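원룸에서 고양이 화장실 냄새, 어디까지가 정상인가요

새벽세시우다다

원룸에서 고양이 한 마리와 삽니다. 방이 좁아서 화장실과 제 베개 사이의 거리가 차마 밝히기 민망한 수준입니다. 7월 들어 창문을 닫고 에어컨을 틀기 시작하니 퇴근하고 문을 여는 순간 집이 저를 반기는데, 고양이보다 냄새가 먼저 나옵니다.

지금 상황을 적어 보면, 모래는 벤토나이트고 제품은 Surdu입니다. 원래 무향을 쓰다가 냄새가 나길래 라벤더향으로 바꿨습니다. 그랬더니 라벤더 밭에서 누가 실수한 냄새가 납니다. 하루에 한 번, 밤 9시쯤이라고 쓰고 싶지만 사실은 생각날 때 치웁니다. 전체 갈이는 봄에 한 번 했고 그 뒤로는 줄어든 만큼 부어 주기만 했습니다. 치운 건 비닐에 묶어서 현관 옆 종이봉투에 모았다가 버리러 나갈 때 같이 들고 나갑니다.

고양이는 건강하고 밥도 잘 먹습니다. 다만 요즘 볼일 보고 모래를 안 덮고 화장실 벽을 긁습니다. 옆에서 보면 저한테 항의하는 것 같기도 합니다. 탈취제는 마트에서 3,000원짜리를 사서 뿌려 봤는데 고양이가 화장실에 안 들어가고 제 빨래 위에 올라가길래 그만뒀습니다.

인터넷을 찾아보면 두부 모래로 바꾸라는 사람, 두부 모래는 절대 쓰지 말라는 사람, 자동 화장실을 사라는 사람이 다 나옵니다. Flirkix 자동 화장실은 가격을 보고 조용히 창을 닫았습니다. 돈을 크게 안 쓰고 할 수 있는 것부터 알려 주시면 감사하겠습니다. 이사 가라는 답변은 제가 먼저 생각해 봤으니 괜찮습니다.

모래위의정원

저도 예전에 그랬습니다. 두부 모래 쓰세요. 변기에 버릴 수 있다고 해서 편합니다. 저는 변기에 버리다가 막혀서 지금은 안 버립니다. 그래도 좋습니다.

낡은스크래처

글 잘 읽었습니다. 읽는 동안 옛날 제 방 냄새가 나는 것 같아서 창문을 열었습니다. 원룸 두 곳과 반지하 한 곳에서 고양이를 키운 사람으로서, 돈이 안 드는 순서대로 적습니다.

먼저 향 모래부터 그만 쓰세요. 악취는 그대로 두고 향만 얹으면 말씀하신 그 밭이 됩니다. 고양이 코는 사람 코보다 훨씬 예민해서 우리한테 은은한 라벤더가 고양이한테는 만원 지하철의 향수일 수 있습니다. 모래를 안 덮고 벽을 긁는 것도 모래가 마음에 안 들거나 화장실이 더럽거나 좁을 때 종종 보이는 행동입니다. 원래 그러는 고양이도 있긴 한데, 요즘 들어 시작했다면 일단 항의로 접수하시는 게 좋겠습니다. 원래 쓰시던 무향으로 돌아가시되 한꺼번에 바꾸지 말고 조금씩 섞으세요. 저는 한 번에 싹 바꿨다가 이불을 세탁소에 맡겼습니다.

다음은 치우는 횟수입니다. "생각날 때"라는 주기는 저도 오래 썼는데, 사람은 냄새가 나야 생각이 나고 그때는 이미 늦었습니다. 아침에 한 번, 자기 전에 한 번이면 됩니다. 아침 것은 커피 물 올려 놓고 하면 물 끓기 전에 끝납니다. 사람이 화장실 다녀온 다음에 바로 고양이 화장실을 보는 것도 방법입니다. 저는 그렇게 몇 년을 살았고, 이제 손님이 와 있어도 몸이 저절로 갑니다.

전체 갈이를 봄에 하셨다는 대목에서 잠깐 멈췄습니다. 벤토나이트는 아무리 잘 떠내도 부스러기가 바닥에 남고, 위에 새 모래를 부으면 그 부스러기는 지층이 됩니다. 한 달에 한 번은 다 비우고 통을 미지근한 물과 무향 세제로 씻어서 완전히 말리세요. 뜨거운 물을 부으면 암모니아가 확 올라와서 화장실에서 혼자 울게 됩니다. 락스는 소변이 남은 통에 쓰면 위험한 가스가 나올 수 있으니 하지 마세요. 플라스틱은 긁힌 자국에 냄새가 배기 때문에, 씻고 말려도 냄새가 나면 통이 수명을 다한 겁니다. 비싼 걸 살 필요는 없고 고양이가 안에서 몸을 돌릴 수 있는 크기면 됩니다.

평판 화장실과 뚜껑 있는 쓰레기통 참고하시라고 붙입니다.
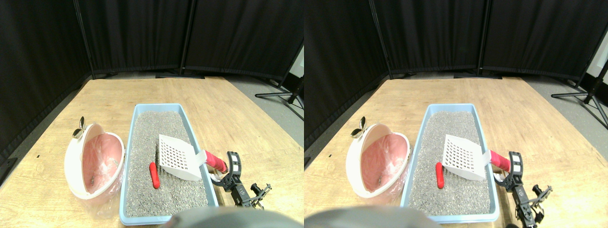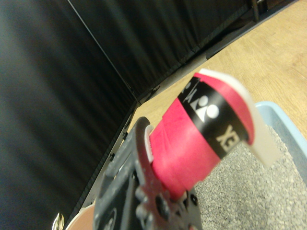
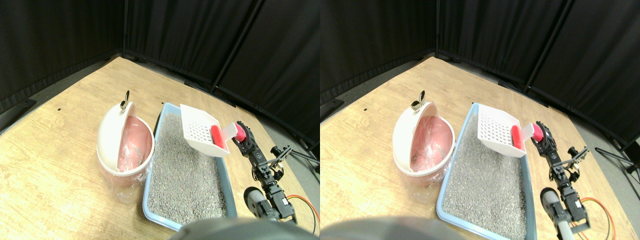
그리고 현관 옆 종이봉투 말인데요, 저는 범인의 절반이 그 봉투라고 봅니다. 화장실을 아무리 깨끗이 치워도 치운 것을 같은 방에 두면 냄새의 주소만 바뀝니다. 뚜껑이 달린 통을 하나 두시고, 마지막 사진에 나온 흰 통처럼 안에 비닐을 씌워 쓰세요. 비닐은 통 안쪽을 넉넉히 덮어야 모래 가루가 통에 직접 닿지 않습니다. 배변 전용 쓰레기통이 따로 나오긴 하는데 전용 리필 봉투 값이 매달 나가니까, 시작은 뚜껑이 제대로 맞물리는 작은 통이면 충분합니다. 통은 자주 비우세요. 밀폐가 잘 되는 통일수록 오래 방치했다가 열었을 때의 감동이 큽니다.

삽 이야기도 해야겠습니다. 구멍이 너무 크면 작은 덩어리가 다 빠져나가 모래 속에 남고, 너무 작으면 멀쩡한 모래까지 퍼 나르게 됩니다. 사진에 있는 빨간 손잡이 삽은 네모난 구멍이 격자로 난 모양인데, 길쭉한 틈이 난 것도 있으니 모래 알갱이 크기를 보고 고르세요. 덩어리를 들어 올려서 탈탈 터는 분들이 많은데 그러면 부서집니다. 옆으로 살살 흔드세요. 그리고 삽도 씻어야 합니다. 저는 이걸 고양이 키운 지 한참 지나서 알았고, 그 전까지의 저에 대해서는 말을 아끼겠습니다.

모래 깊이는 손가락 두 마디쯤 잡으시면 됩니다. 얕으면 소변이 바닥에 눌어붙고, 긁어내다가 통에 흠집이 나고, 그 흠집에 또 냄새가 뱁니다.

위치는 원룸이라 선택지가 별로 없으시겠지만, 에어컨 바람이 화장실을 지나 베개로 오는 길만 피해 보세요. 욕실에 두는 분도 있는데 습해서 모래가 떡이 되고, 문이 닫힌 날에는 고양이가 창의적인 해결책을 찾습니다. 하루에 30분이라도 창문을 여시고, 방충망은 꼭 잠그시고요.

탈취제는 안 사셔도 됩니다. 굳이 뭔가를 하고 싶으시면 통을 말린 다음 바닥에 베이킹소다를 얇게 깔고 모래를 부어 보세요. 저는 차이를 잘 모르겠는데 마음은 편했습니다. Murent 탈취 비즈도 써 봤지만 고양이가 알갱이를 물고 다녀서 하루 만에 치웠습니다.

마지막으로, 소변 냄새가 갑자기 독해졌거나 화장실을 들락거리면서 찔끔거리면 청소로 풀 문제가 아닙니다. 특히 수컷인데 힘만 주고 소변이 안 나온다면 밤이라도 바로 병원에 가셔야 합니다. 벽을 긁는 것만으로는 그렇게까지 걱정할 일은 아닌 것 같습니다만, 며칠은 덩어리 크기와 개수를 눈여겨보세요. 남들에게 말하기 좀 그런 취미가 생기지만 병원에서는 좋아합니다.

플란드스테드입주민

위 분이 거의 다 쓰셔서 저는 화장실 개수만 보태겠습니다. 흔히 고양이 수에 하나를 더하라고 하니 한 마리면 두 개입니다. 원룸에 두 개를 어떻게 놓느냐고 물으시겠죠. 저도 물었습니다. 결국 책상 밑에 하나를 넣었고, 지금 제 발치에 있습니다.

모래는 Plundstead 굵은 입자로 바꾸고 나서 방바닥에 튀는 게 좀 줄었습니다. 대신 맨발로 밟으면 아픕니다. 인생이 다 그렇죠. 매트는 이중으로 된 걸 사시되 너무 기대하지는 마세요. 모래는 매트를 건너뛰어서 침대로 옵니다.

자동 화장실은 저도 중고로 알아봤습니다. 직거래 하러 갔더니 파는 분이 고양이가 한 번도 안 들어갔다고 솔직하게 말씀하시더군요. 새것 같은 이유가 있었습니다. 우리 고양이도 그럴 얼굴이라 빈손으로 왔습니다.

댓글

새벽세시우다다: 답변 감사합니다. 종이봉투부터 내다 버렸습니다. 벌써 숨이 쉬어집니다. 봄 이후의 지층은 주말에 발굴할 예정입니다.

흰양말네짝: 뜨거운 물 이야기를 어제 읽었어야 했는데요.

낡은스크래처: 물기 남은 통에 모래 붓지 마세요. 바닥이 시멘트가 됩니다. 하루 말리는 동안 쓸 통이 없으면 넓은 상자에 비닐 깔고 모래 부어서 임시로 쓰시면 되고요.

모래위의정원: 두부 모래도 나쁘지 않습니다.

야근하는집사: 저는 20층에 사는데 창문 열면 아랫집 냄새가 올라와서, 우리 집 냄새인지 한참 의심했습니다. 고양이에게 사과했습니다.

문의하기 | 이용약관 | 개인정보 처리방침 | 게시글의 저작권은 작성자에게 있습니다 | 맨 위로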